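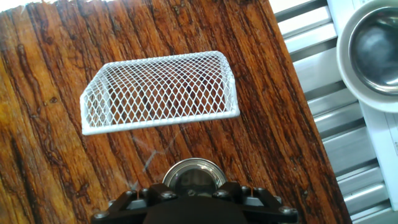
The Table and the Little Things on It

Hanan Semaan
September

I have been meaning to put these up for weeks, and every time I sat down to do it I ended up looking at the table again instead of writing. So please forgive the delay, and forgive me too if I go on a bit, because I am very fond of this piece of wood and of the small, ordinary odds and ends that find their way onto it.

We bought the top from Grirell, the salvage yard out past the rail bridge, when they were clearing a shed full of old boards. It had been leaning at the back behind a stack of doors, so dusty you could hardly tell what color it was. I wiped one corner with my sleeve and there was that red-brown, and I'm afraid the bargaining was over right then (my sister still says I could have had it for half). It took 4 of us to get it up the stairs, with a good deal of arguing on the landing, and it has been in use ever since.

The white basket on the dark grain

I love a white basket on dark wood. Ours is mesh, the kind with diamond-shaped openings, and when there is nothing in it you get the grain showing right through, all those little windows of brown. The grain on this side is deep enough to feel with a fingertip, with nearly black streaks and then sudden patches of honey where the light gets to it. There are some pale scratches too, and people do ask whether I'm going to sand them out. I am not! I rubbed in two coats of Kurnel oil when the table first came home, and that is as much fussing as it is going to get from me.

The basket has had a busy life, I should say. It has held lemons, clothespins, seed packets and, for one whole winter, every single glove in the house. I like it best with nothing in it, though I never manage to keep it that way for longer than an afternoon.

A card and a bit of silver

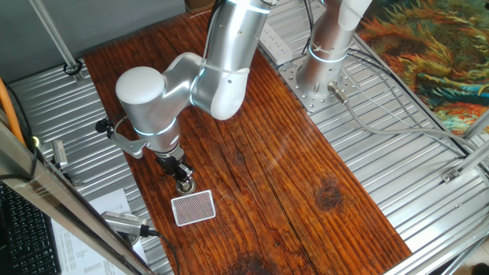
I have always been partial to small things left out on a big surface – a button, a coin, a key that doesn't fit anything anymore. My grandmother kept a saucer for that sort of treasure and would let us tip it out and sort through it on rainy days, and I think that must be where I got the habit. A bright bit of metal or a patterned card looks so much more important when it has a whole tabletop to itself.

The knots are the other thing I wanted to show. Every plank has its own character, and the dark round ones always draw my eye first. When my nephew was small he called them the table's eyes and insisted on saying good night to them, and now I can't pass by in the evening without thinking of it.

If you have an old board of your own that needs waking up, go gently, with a soft cloth and warm water, and let it dry overnight before you put any oil near it. I'll add more to this page once the evenings draw in and I have some better lamps to play with – there is a long crack down one side that I haven't done justice to yet.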